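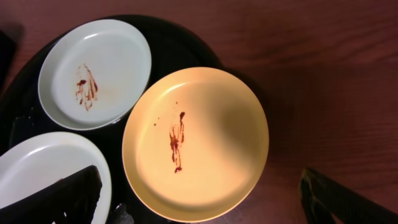 3.2 What is left on the plate

Anyone who has cleared a table after a long family meal knows that dishes do not arrive at the sink as equals. Some carry little more than crumbs, others a puddle of gravy, and a good many carry the kind of mark we came to care about most in this study, the thin smear of sauce that a diner has left behind without a second thought. A plate with a single streak of dark red sauce on a pale yellow or white surface looks like very little work, and the people in our households told us so again and again. Their habits at the sink told a rather different story, and it is that gap between what people expect of a dirty plate and how they go on to treat it that we would like to spend some time on in this section.

Over the course of the study our households logged 2,000 plates, of which 637 were entered under "sauce, smeared" and 466 under "sauce, pooled." The difference between the two is partly a matter of thickness. A pooled sauce keeps its soft middle for a good while, whereas a smear has a thick end and a thin end, and the thin end dries first. We asked everyone to note which part they scrubbed longest, and we were pleased (and, we admit, a little surprised) by how patiently they did so, even late in the evening with guests still talking in the next room.

Color mattered more than we had planned for. Red sauce on a pale plate leaves a faint haze that is easy to see, and people kept going until they could no longer see it. On the darker plates in the Lundo households the same sauce was often declared gone after one wipe, and it was only when Asger Mikkelsen went over those plates with a white cloth the next morning that the leftover film showed up. We have kept the two groups apart in the analysis for this reason, and we would gently suggest that others do the same.

3.3 The choice of scrubbing side

Every kitchen in the Sastbridge and Perrin groups was given the same sort of two-sided sponge, with soft foam on one face and a coarse pad on the other. We gave no advice at all about which side to use. Most people had firm views already, usually picked up from a parent, and several were glad to explain them to us at length over coffee.
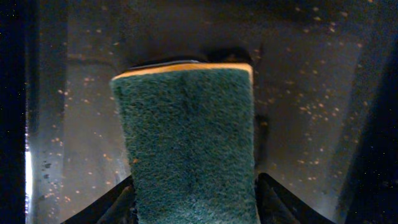 Figure 4. Two-sided kitchen sponge at the sink, with the green scouring pad facing the viewer and the yellow-tan foam showing along the top edge.

For smeared sauce the coarse side was the usual first choice, and the foam came out afterward for a final pass. The Kerix households, who joined us in May and brought their own cloths, are treated separately in Section 3.4 — their routine was different enough that folding them in here would have muddied things.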